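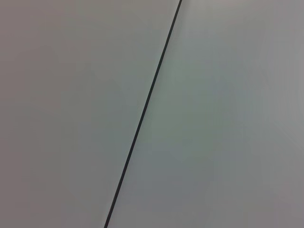

The Town That Kept Its Oven

Dralstead has supermarkets within driving distance and a stove in every kitchen. It also has a wood-fired oven the size of a small garage, and most of the town still uses it.

HOME & TABLE

The oven in Dralstead is lit in the evening and baked in the next morning. A thin line of smoke over Mill Street means there will be bread, and people who have dough ready plan the rest of their day around it. Those who don't have dough ready can usually buy a loaf from someone who made too many.

Shared ovens used to be common in the hill towns around Brotdale. Fuel was expensive, houses were small, and a fire big enough to bake one family's bread could bake everyone's. Most of the ovens were gone within a generation of electric stoves arriving. Five are still standing in the district. Dralstead's is the only one that has never gone a full year without a fire.

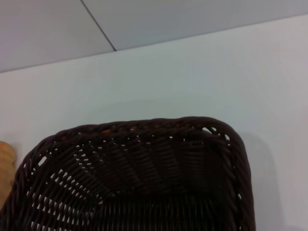
WORDS: AMERO MAGAZINE STAFF
From the May issue

The building is easy to miss. It is a low stone shed with a tin roof, set back from the road between a tire shop and a house with a long hedge. There is no sign. The door has been painted green several times, and where it has chipped you can count the greens. Inside are a stone bench, a sink with cold water only, a rack of long-handled peels and the oven mouth, which is about as wide as a kitchen table and much lower than you would expect. Everybody who bakes here stoops.

A blue ledger hangs on a string beside the door. You write down the day you want and how many loaves you plan to bring, and you take your turn in the order written. The current ledger has 901 entries. The older ones are kept in a cupboard at the town office, where anyone can ask to see them. They are dull reading at first and then hard to put down. One family baked every other week for decades and then stopped. During a hard winter the loaves per household drop and the handwriting gets smaller. For one stretch of months someone added the weather to every line, though the other bakers did not pick up the habit.

Dralstead has 2132 residents. The oven could never have fed all of them, even when the town was smaller. What it did was fill in around other work. Families baked large loaves that would keep, and they put in whatever else was ready while the heat lasted.

How the heat is used

An oven like this has no dial. The fire is built directly on the floor of the baking chamber and left to burn for hours until the bricks have taken in all the heat they can hold. Then the coals are raked out, the floor is swabbed with a wet cloth on a pole, and the door is shut for a while so the temperature can even out.

From then on the oven only gets cooler, and the order of baking follows from that. Flatbreads go in first and take a couple of minutes. Big loaves come next. When they are out, the oven is right for pies and for rolls with sugar in them. Beans go in after lunch in heavy lidded pots and come out at supper. The last heat goes to fruit: sliced apples and halved plums are spread on racks and left overnight with the door open a crack.

People here judge the temperature with flour. A pinch is thrown on the floor of the oven and watched. If it blackens right away, wait. If it turns the color of a paper bag while you count slowly to ten, load the bread. A few of the newer bakers bring infrared thermometers, and the readings generally agree with the flour.

The bread is plainer than visitors tend to expect. The usual loaf is wheat with some rye, raised with a starter, shaped round and baked dark. It has a thick crust and an even crumb made for slicing. It is at its best on the second day and good for most of a week. On the last day it goes into soup.

The repair

Brick ovens wear out from the inside. Each firing makes the bricks swell a little and each cooling lets them shrink, and over the years the joints open up. By the time the town paid attention, the Dralstead oven had a crack in the crown wide enough to take a coin, and smoke was coming out through the roof of the shed.

There was talk of closing it. A modern gas deck oven would have cost less than a proper rebuild and could have been installed in a week. The argument went on through a winter of public meetings, and the minutes show that neither side was being foolish. A gas oven would be cleaner, faster and open to people who can't haul wood or stand in smoke. Keeping the old one meant keeping something that was already paid for and could run through a power cut.

In the end the town voted to rebuild. The job went to Văduva, a masonry firm that had restored bread ovens in other parts of the region. The crew took the dome down brick by brick, marked the sound ones in chalk and put them back where they had come from. They needed almost 400 new bricks for the rest. The floor was relaid on a bed of sand, with no mortar, so that a single worn brick can be lifted out and changed.

Then came the part that tested everyone's patience. A new dome has to be dried with small fires, a bit bigger each day, before it can be fully heated. The first real bake was put off twice. When it did happen, the loaves near the door came out pale and the ones at the back were burned on the bottom. It took most of a summer for the regulars to learn the oven again. Some of them still say that the left side was better before.

Who bakes now

The ledger was once filled by a few dozen families whose names repeat from page to page. That has changed. Part of the increase is retired people who moved up from the coast. Part of it is younger households who started baking at home, got tired of two loaves at a time and wanted somewhere to make ten. The school brings a class each fall – the children shape their own rolls and scratch a mark on top so they can be told apart later.

The rules are short and are pinned up next to the sink. Bring your own wood if you are lighting the fire. Sweep up before you leave. Do not leave dough unattended overnight, on account of the mice. Whoever bakes last closes the damper. A charge for each loaf goes into a tin on the shelf and pays for the chimney sweep. It was raised last year for the first time in a long while, with some grumbling.

It is not a very efficient way to get bread. A baker who lights the fire gives up an evening and most of the following morning, and comes home smelling of smoke. The wood has to be split and dried a year ahead. Anyone in Dralstead can get to a supermarket and back in the time it takes the coals to burn down, and on plenty of days they do that instead.

Still, the waiting is when much of the town's business gets done. There are long gaps between one batch and the next, and a bench to sit on. Rides to the clinic are arranged there. Tools go back to the people who lent them. Last spring a used tractor was sold during the beans.

If you want to go

The oven is usually lit twice a week from spring to fall and less often in winter. Visitors are welcome to watch and may book a turn if a resident is baking the same day. Bring dough that has already had its first rise, a cloth to cover it and cash for the tin. Loading starts by 8 a.m. and the bench fills up before that. From Brotdale, take the valley road and turn uphill at the feed store. Parking is behind the tire shop, except on market days, when you will have to leave the car by the bridge and walk.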